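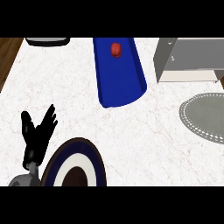
Issue 2

Sikby two-sided sharpening stone, 300/1000 grit
Item no. 1022
In stock
Listing updated 23/06/2024

I've sold a lot of sharpening gear over the years and I get asked about this stone more than everything else put together, so the page has grown. Sorry in advance! If you only want to order, the button is at the bottom and the short version is: coarse on one side, medium on the other, comes with a rubber base, needs only water. If you want the long version, get a coffee.

What it is

The Sikby is a water stone with a coarse 300 grit face (dark gray) and a 1000 grit face (a sort of brick color) glued back to back. The coarse side is for knives that have stopped cutting altogether, or have small chips in the edge. The 1000 side is where ordinary kitchen knives should spend nearly all their sharpening time. It's long enough for a full-size chef's knife without a lot of shuffling, and it's thick, so you'll get years out of it if you keep it flat (more on that below, I go on a bit).

I used to carry a stone with a finer second side and I stopped. People would buy it, skip straight to the fine face because it looked fancier, polish a dull edge for half an hour and then write to me very disappointed. A tomato wants a bit of tooth in the edge. So does bread crust, so does a bell pepper. Get good on the 1000 and then decide if you want anything finer.

What's in the box

The stone
Rubber base with a raised lip at each end
Small dressing stone for cleaning the faces
Folded instruction sheet (mine, not the factory one – the factory one is mostly warnings)

Soaking

Put the stone in a bowl of plain water until the bubbles stop coming off it. That's the whole rule. The coarse side drinks more than the medium side, so if you've only wet it under the faucet you'll find it goes dry on you halfway down a stroke, and it feels horrible, like chalk. Keep a cup of water nearby and splash as you go. The gray mud that builds up is doing some of the work, so leave it there until it gets thick enough to be annoying.

Please don't use oil. Once oil is in a stone like this it stays in, and I can't take it back. And don't store it in water either. A weekend in the bowl won't kill it, but a month will make the faces go soft, and then you have an expensive bar of mud.

Holding the angle

This is the part everybody worries about and it's really the part you get better at without noticing. Lay the blade flat on the stone, lift the spine until you could just slide a couple of stacked coins underneath, and stay there. Wrist locked, move from the elbow. Two fingers of the other hand go on the flat of the blade, right over the bit that's touching the stone, and press lightly on the way out and even more lightly on the way back.

Work one side from heel to tip until you can feel a tiny rough lip of metal all along the opposite side. Feel for it with your thumb going away from the edge, never along it. That lip is the burr. If there's no burr, you haven't reached the edge yet and turning the knife over now is just wasted effort. When it's there all the way along, turn over and do the same. Then a few very light strokes, swapping sides, to knock the burr down.

A marker pen helps enormously the first few times. Color in the bevel, take a couple of strokes, look at where the ink has gone. Ink left right at the edge means you're too low. Ink left up near the shoulder means you're too high. My own mother-in-law learned this way on a very sad old Cattaneo carving knife and she now sharpens for the whole street, and has opinions about it.

I have a stone from another brand. Can I use the Sikby base with it?

The base fits most bricks of ordinary length because the rubber stretches a little. Measure yours and send me the numbers if you're unsure, and I'll try it against the one on my bench.

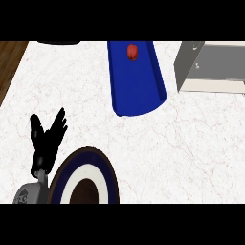 How often should a home cook sharpen on the 1000 side?

A couple of times a year is enough for most kitchens, with a strop or a light touch-up in between when the knife starts to slip on onion skin.

Keeping it flat

Every water stone wears hollow in the middle. Mine does, yours will, and a hollow stone gives you a rounded edge that never quite gets there, however patient you are. Draw a pencil grid over the face, wet it, rub it on something flat and abrasive, and stop when the pencil is gone. I use the Varkard flattening plate, which I also sell, but coarse wet-and-dry paper stuck down on a piece of thick glass works fine and costs next to nothing. Do it little and often. If you leave it a year you'll be standing at the sink all evening (ask me how I know).

While you're there, run the plate along the long edges of the stone at an angle to take the sharp corner off. A crisp corner chips, and the chips end up under your blade.

The Mullico strop

You don't need one with this stone. I like one, though, and when people ask what to add to the order, that's what I say. The Mullico is plain cowhide on a beech paddle with a bit of green compound in the packet. Spine first, always dragging the edge backward, no pressure to speak of. It takes off whatever burr you missed and it'll bring a slightly tired knife back for a week or so of cooking. The compound goes on like crayon and you want far less of it than you think.

What it won't do

Serrated knives, no. Ceramic knives, no. Scissors, sort of, if you take them apart first and only touch the bevel, but I'd practice on a pair you don't love. Pocket knives and garden blades are fine on the coarse side. Plane irons and chisels are fine too, although if you do a lot of narrow chisels you'll dig grooves in the face, and I'd steer you toward something harder. Write to me first.

Very hard steels will come up on it, only slowly. Soft stainless comes up fast and leaves a stringy burr that flops from side to side and drives you mad – that's the steel, there's nothing wrong with your hands. Lighter strokes, more water, and finish on the strop.

A note on the color

The latest batch is a shade paler on the medium side than the older ones. I asked the supplier and was told the binder is the same and only the pigment has changed. I've had one of the new ones in use since it arrived and can't feel any difference in how it cuts. If you're replacing an old stone and want it to match for some reason, sorry, I've none of the old color left.

Shipping and returns

I pack the stones myself in shredded card, inside a double box, and breakages are rare. If yours arrives cracked, take a picture before you unpack any further and send it over, and another goes out to you. Small nicks along the edge come with the territory and disappear the first time you round the corners.

Unused stones can come back. Once it's been soaked, it's yours, unless it's faulty. A face that comes loose from the other face is faulty and I'll replace it whenever it happens, with no receipt needed so long as I can find your order.

I close the shop for part of September and nothing ships then, though you can still place an order and I'll work through them oldest first when I'm back. Email gets answered either way, just slower.

Goes well with

Varkard flattening plate
Mullico strop, paddle style
Spare rubber base (the lip does wear eventually, mostly from people lifting the stone out by one end)

Questions to Sirkka Niskanen through the contact form. Tell me which knife it is and what you've already tried, it saves us both a round of emails.

Add to cart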